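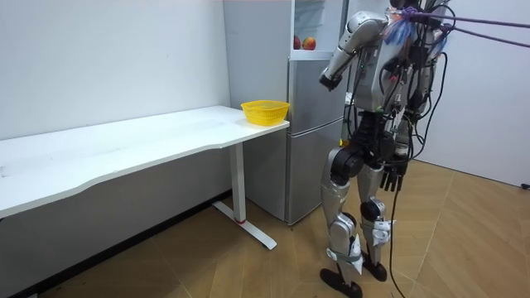
Fruit freezing at the back of the fridge, but the door shelf is too warm?

Posted by Oluwatosin Bashir in Kitchen & Appliances

Hello all, hoping someone can stop me before I do something daft like buy another fridge. We've got a Clerano fridge freezer, the tall sort with the freezer at the bottom, which came to us second-hand when we moved to Jestberg last November. It was fine all winter. Since the weather warmed up it's been driving me up the wall.

Anything I put near the back wall goes hard. I've lost a whole bag of plums, most of a cucumber (it went like wet glass when I cut it) and a tub of hummus with ice crystals all through it. Meanwhile the milk in the door lasts two days and then smells. My mum bought one of those little Lekach fridge thermometers and we've been moving it around like a pet. It says 10 in the door and goes below nought at the back of the top shelf. The dial is on 4 out of 5. I turned it up when the milk started going off and that's when the fruit got worse, so now I don't know which way to turn it!

I do a big shop once a week at Robles, the greengrocer's by the bus station, and I like having fruit in there cold, especially in this heat. So two things really. Is the fridge broken, or am I using it wrong? And what fruit should be in a fridge in the first place? My other half says none of it, my mum says all of it including bananas, and I'm stuck in the middle with a drawer full of mush.

A new one the same size is £985, so I'd much prefer the answer to be "you're using it wrong".

Thanks in advance x

Antonina Yurchenko replied:

Sounds like airflow to me, and the good news is you can check most of it for nothing.

On most tall fridge freezers the cold air comes in through a vent at the back, usually near the top, and has to find its way down and forward to the door. If you've got a week's shopping pushed up against that vent, whatever's touching it freezes and everything further away stays warm. Turning the dial up just makes the back colder, and the milk never gets the benefit. I did precisely the same thing for a whole summer and blamed the dairy.

Take everything off the top shelf and look for the slots. Leave a good hand's width clear in front of them. Then put the dial back to the middle and LEAVE IT for a full day before you read the thermometer again. I know it's tempting to keep peeking (I'm terrible for it) but every time you open the door you're reading the kitchen as much as the fridge. Stand the thermometer in a glass of water on the middle shelf and you'll get a much steadier number. You're after 5 or a bit under.

Next, the door seal. Shut a strip of paper in the door and pull. It should drag. Go all the way round, including the hinge side, which everyone forgets. If it slides out easily in one spot, wash the rubber with warm soapy water and a drop of washing up liquid, get right into the folds with an old toothbrush, and try again. Mine was held open by a bit of dried jam.
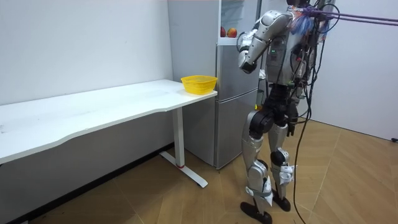

Another thing to look at is where the fridge is standing. If it's jammed up against the wall or next to the cooker it can't get rid of its heat, and then it runs and runs. Yours being second-hand I'd also check the feet. They want to be wound out a touch more at the front so the door swings shut by itself. Previous owner's floor may have been level and yours might not be, or the other way about.

If you've done all that and the back still freezes, then it could be the sensor or the little flap that lets the cold air through (the damper). Either of those is a repair and a good deal cheaper than £985, so do get a quote before you go shopping.

Oh, and the milk: move it out of the door. I know there's a shelf there shaped for it. It's still the warmest place in there. Ketchup, jam and mustard can have it.

Begoñe Paredes replied:

turn it down to 2 and stop buying plums lol. we had a Clerano in my old flat and it did this every july, never fixed it

Yu-na Cho replied:

Antonina's covered the fridge so I'll have a go at the fruit, as I used to work on a market stall and have strong feelings about bananas. Sorry, your mum is wrong about the bananas. They go black in the cold and if they weren't ripe to begin with they never really get there.

What I keep in the fridge: grapes, berries, cherries, apples if I want them crisp, figs for a day or two, and pomegranates, which will sit there happily for weeks. Oranges and lemons last longer cold as well, though they look nicer in a bowl and I usually give in. Plums, peaches, nectarines, pears, kiwis and avocados I leave out on the side till they give a little when pressed, and only then do they go in. I think that might be half your trouble with the plums. If they go in rock hard they can turn woolly even in a fridge that's behaving itself.

Don't wash anything before you put it away, berries above all. Wash them when you want them. If you've got punnets with that bit of padding in the bottom, swap it for a dry sheet of kitchen roll. And spread things out when you can, with a gap so the air can get round. One bruised one in a heap will take its neighbours with it. 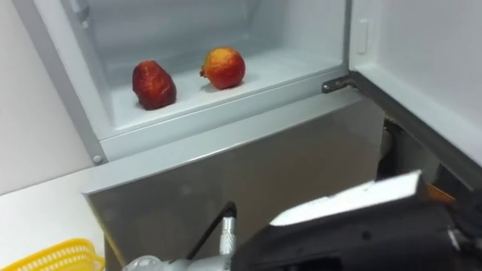

Two fruits on the fridge floor, with a gap between them.

Apples are the awkward ones. They give off a gas that hurries other fruit along, so mine get a bag of their own, away from the salad. You can use that on purpose too: put a hard avocado in a paper bag with an apple, leave it on the worktop and check it each morning.

The plums that froze aren't wasted by the way. They'll be soft when they thaw but they stew beautifully. Bit of sugar, splash of water, lid on. I had a tray of 12 go that way once and got a very decent crumble out of it. The cucumber I'd let go.

Let us know how you get on with the paper test!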